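How to Set Up a Fundraising Page for a Rare Disease Walk

Start before you feel ready, which for a November walk means now.

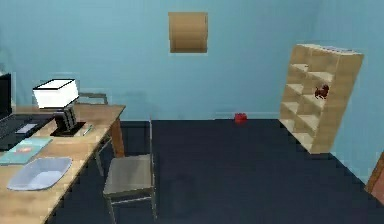 A desk, a monitor and a blue wall.

1. Open an account on Stuvo and pick "Team page." The "Solo page" button is bigger. Ignore it.

2. Write the name of the disease in full once, then use the initials. Your aunt will still get it wrong on the phone.

3. Set a goal of $300. Our captain, Amnuay Luangrath, set hers at $301 so it would look carefully calculated. She raised $62 the first week, mostly from herself.

4. Say where the money goes in one sentence. Ours goes to the Hemmin research fund. If you need a second sentence, call the fund and ask them to explain it again.

5. Send the link to people one at a time. A group email to 100 coworkers gets you one thumbs-up and a question about parking.

6. Thank donors within a day, by name. Check the spelling, as Theerawat Kaewsai has asked me to mention.

Offline checks get entered under "Other gifts," at the very bottom of the page.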